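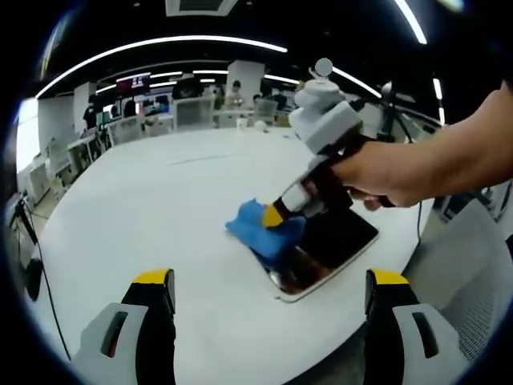
Buying hand-held grippers: your questions, my answers

I'm Seren Lewis and I do the equipment planning at Trukthorpe. I get the same emails every time a team starts putting a budget together, so I've collected my replies on one page.

How many grippers should we buy?
Two per station if your tasks need both hands, plus a spare for every couple of stations. We started at Pakwood without spares and spent a whole December mailing one unit back and forth. Please don't do that!

What does a station cost?
I budget 2,000 dollars per station before the grippers themselves. That pays for the table, two tripods, cabling, lights if the room is dim, and a chair people can sit in for a full afternoon. The grippers are a separate line, and you should get a fresh quote (prices move around a lot).

What about fingertips?
Buy more than you think. They're the part that touches everything, and I treat them like printer ink. A bag from Amaral cost us 178 dollars last time and I was glad I'd ordered it early.

Do we need special objects to work on?
Nope. Wiping a tablet with a cloth is a great first task, and you probably have both in a drawer already. I set aside 300 dollars for household stuff – cups, cloths, boxes – and we've never spent all of it. Do use an old tablet, though.

Round table or rectangular?
I like round, as you can come at it from any side. Brutell's team swears by rectangular ones because they push up against a wall. Either is fine if it doesn't wobble. Try leaning on it in the store.

Can we set up in the regular office?
Sure, plenty of people do. Leave room to walk behind the tripods and tape down any cable that crosses the floor. Talk to whoever sits closest before the delivery shows up, too.

Should we rent first?
If you're only planning a short project, yes, I would. Ask whether the rental covers worn fingertips – we got billed for ours and I'm still a bit sore about it.

Can you look over my budget?
Happy to! Send me the spreadsheet with shipping already in it. Mornings are best for a quick reply.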